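## Keeping small screws where you can find them

I've been taking things apart at the kitchen table for 12 years, and I still lose a screw now and then — usually the tiny one.

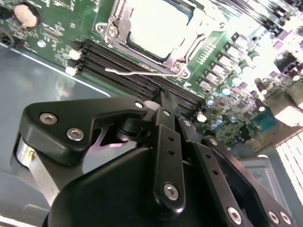
Zinash Teshome swears by an old muffin tin, one cup for each stage of the job, and I have to say she's won me over! I used to pile everything in a saucer (bad idea, especially with a cat in the house). Now I fill the cups left to right as I take things apart, and empty them right to left when I put it all back.

A few more bits:

- Spread a light-colored towel under your work. Dropped screws don't bounce.
- Stick long and short ones to separate strips of masking tape, and write on the tape.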